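**Ralter Curby 2 garment steamer - review after one season**

Firmware does not apply, so the version reviewed is the one printed on the base plate: Curby 2, bought new and used from April onward. Replaces an older Nikstead unit with a failed pump.

**Heating and output**

Ready light comes on in under a minute from cold. Steam is continuous while the trigger is held and can be locked on with a slider. The lock is stiff for the first few uses and then loosens. Two output levels are provided. The low one is too weak for anything heavier than a shirt, and I stopped using it.

The tank lasts 15 minutes on high. It refills without unplugging, but the filler cap is small and needs a narrow jug.

**Head and hose**

The soleplate is flat metal with the vents grouped toward the tip. This suits collars and plackets. It is less good on long panels, where the center gets more steam than the sides and a second pass is needed. The hose stays flexible when hot - the Nikstead one did not.

**Water and scale**

Our tap water is hard. I ran the descaling cycle five times over the test period, using plain citric acid. No spitting so far. The manual asks for distilled water only, in a footnote on the back page.

**Fabrics**

Linen: acceptable, with effort. Polyester: very good. Wool: good, held slightly off the cloth. Corduroy should be steamed from the inside, or the pile flattens under the plate. Printed cotton is easy on both settings, and children's sizes take very little time per piece.

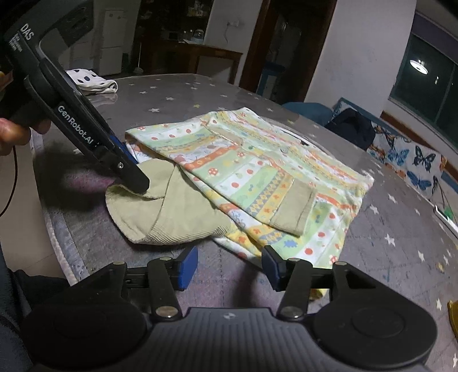
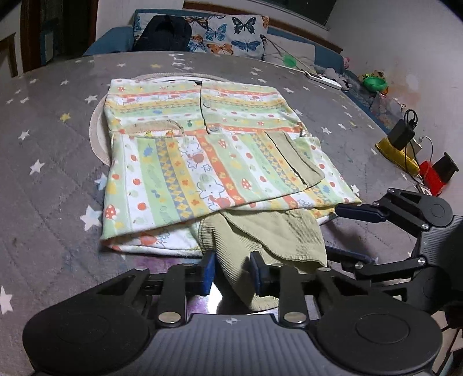
Noise is a low hum with a click each time the pump engages. The power cord is adequate for a room with one outlet per wall. Spare seals come from Aydoğan under part number 837, and the same seal fits the previous Curby.

**Faults**

The hook for the head is badly placed and the head falls off if the hose is pulled. The tank window fogs, so the level is hard to read.

Recommended for mixed laundry. For mostly linen, buy an iron.

18 August 2018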